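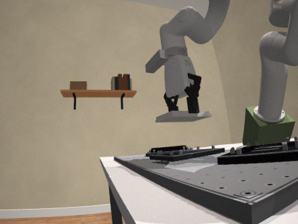 Holovko Allotments and Growers' Club, Members' Help Board

Posted in: Soil and compost

Compost heap gone cold and slimy, is it worth saving?

I took over plot 17 in the summer and inherited a wooden bay with a heap already in it. I have been adding kitchen peelings, grass cuttings and the old bean plants. It was warm for a few weeks and now it is stone cold. The middle is black and slimy and smells of bad eggs. There is a lid of old carpet on top which was there when I came.

I was told at the shop to try a bag of Kukosel accelerator but it is not cheap and I would like to know if it is any use before I buy it. Should I turn the heap now or leave it until spring? I also have a load of leaves in sacks that I have not done anything with.

Asked by plot17newbie, December 12, 2021
508 views

Tincuța Enache
Club member, 13 years

It can be saved. The bad egg smell means there is no air in it. Grass cuttings pack down into a mat, and with peelings on top you get a wet lump that air cannot get into.

Take the carpet off first. Old carpet often has a synthetic backing that sheds bits into the compost, and you will be picking threads out of your beds for years. Use a sheet of thick cardboard instead, with a board on top to stop it blowing away.

Then fork the whole lot out onto the ground next to the bay. Choose a dry day if you can. Break up the lumps and put it back in layers, a forkful of the wet stuff and then the same amount of something dry. Torn cardboard, egg boxes and chopped stems are all good. Leave out anything shiny or with tape on it. 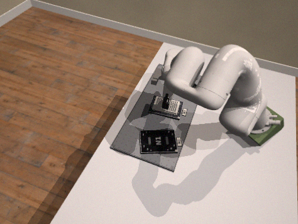 Once it is all back in, leave it alone until the weather warms up. It will not get hot in winter whatever you do, a heap that size loses heat too fast. The smell should go within a week or two. If it does not, it is still too wet and needs more cardboard.

Keep the leaves separate. Tie the sacks, poke holes in the sides and put them behind the shed for a year or two. Leaf mould is more use to you than a slightly bigger compost heap.

I would not bother with the accelerator. I tried one years ago and saw no difference between that bay and the one next to it.

Was this helpful? Yes (over 13) No (0)

muddyboots2917

Agree about the carpet. I do use Kukosel and mine rots down fine but I turn it every fortnight as well so it could be that.

Osuvano_Dave

just dig a trench where your beans are going next year and bury the lot. done it every December, never had a problem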